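Notebook > Driver assist > Lane keeping

2 min read

May 5, 2024

Second pass through the Trakudgate logs. Hotstead's summary says lane keeping was "unavailable" on the Bezerra road, and I don't buy it yet. The file shows the system dropping out at 54 mph, then 2 seconds with no entries at all. A gap proves nothing either way — Gervásio reads it as a clean shutoff, I read it as a gap. 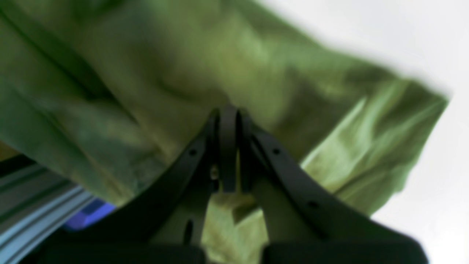

Still to do

- Ask Washington Portela for the raw steering torque, unfiltered.
- Rerun the same stretch 5 times with the old firmware.
- Find out who at Hotstead wrote "unavailable" and from what data.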